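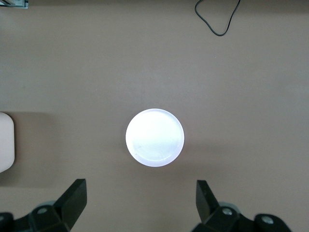

White disc on a brown tabletop

Re: [childrens-books] Furano series, reading order

On April 6, 2026, a list member wrote:
> My daughter is nine and has just finished Briltari. She wants
> the next one straight away. The library has Olivares and
> Prerham on the shelf but neither has a number on the spine.
> Which comes first? Also, is Prerham much longer? She was put
> off by a thick book in March and I don't want a repeat.

Olivares is next, then Prerham. The numbers were left off when the covers were redone, so you have to look at the list inside the back cover, and the library copies often have a label stuck over it.

Briltari is 196 pages and Prerham is 261, so yes, it is longer. The chapters are short though, 47 of them, and there are plenty of drawings in the first half. My son read it at nine with no trouble. He did get bored in the part where the twins are stuck at the weather station, and skipped a few pages, and still followed the ending.

I wouldn't let her start Prerham before Olivares. The first chapter says who took the map, and that is most of the plot of Olivares gone.

There is also a short story, Furano, which the series is named after. It is only 60 pages and is set before all of the others. You can read it at any point. Ours came from the school book fair and I haven't seen it in a shop, but the library may be able to order it in from another branch.

Does anyone know if the audiobook of Olivares is the full text? The one we borrowed seemed to miss out the letters between chapters.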